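2023-07-06

I have been promising a proper post on the folding work since November, and a few of you have been kind enough to keep asking, so let me put the kettle on and try to do it justice. It's a long one, I'm afraid, but the result at the end surprised me and I'd like to set it down while I still remember how we got there.

The question sounds almost silly when you say it out loud. If you want to teach a robot to fold clothes by showing it how people do it, with hand-held grippers in place of bare hands, does it matter where the person picks up the cloth? Anyone who has folded a jumper would say of course it does. But in our Gimico runs we'd never told people where to grab. We simply asked them to fold, and trusted that the policy (the bit of software that learns to copy them) would sort out the muddle for itself.

It didn't, or at least not very well. The first Gimico policy would drift towards the middle of a garment, hover there as if it had forgotten what it came for, and close on nothing much. I spent a good few evenings blaming the network and the learning rate and, at one low point, the weather. Then I sat down with a large pot of tea and watched the demonstrations one after another, and it was all there. Some people started at the hem, some at the shoulders, and some pinched a bit of fabric halfway down because it happened to be sticking up. The policy had learned a sort of average of all of them, and the average of two good corners is a poor spot in between.

So we tried something very plain, which we called Testa. Every demonstration had to begin at the two hem corners, one gripper to each, with both jaws open and in place before either of them closed. After that, people could fold however they liked. We collected 100 demonstrations this way, in real bedrooms with real clutter – I'm quite stubborn about that, having seen how badly things go when you train on a bare white table and then turn up in somebody's home. Patterned bedspreads are a particular favourite of mine. They are horrid for a vision system, and people do love them. 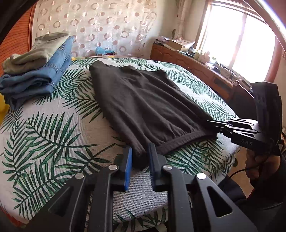
*One gripper to each near corner of a brownish garment, at the end with the ribbed band. Palm fronds underneath, for extra difficulty.*

The comparison was between Testa and a matching set of 100 from the older free-for-all collection, with the same network and the same training time. We gave each policy 40 attempts on garments it hadn't met before. The free-for-all policy managed a clean first grasp on both corners 17 times. The Testa one managed it 31 times, and I made myself a second pot of tea and counted again before I told anybody.

I should be careful here. We only scored the first grasp, and the fold that follows is another matter. Dark cloth still gives us grief, and when a corner droops over the side of the bed the policy often reaches too high and shuts on air. I also can't say yet how much of the gain comes from choosing corners and how much comes simply from everyone doing the same thing. To pull those apart we need a set where everybody agrees on some other starting place, the shoulders say, and that's the job for the next few weeks. It will be called Vestar, and there is already a heap of shirts in my hallway waiting for it.

If you've tried something along these lines, with towels or anything else floppy, do leave a comment. I'd especially love to hear how you decide what counts as a corner on a thing with sleeves, as we argued over that for 2 whole afternoons and I'm still not sure we got it right.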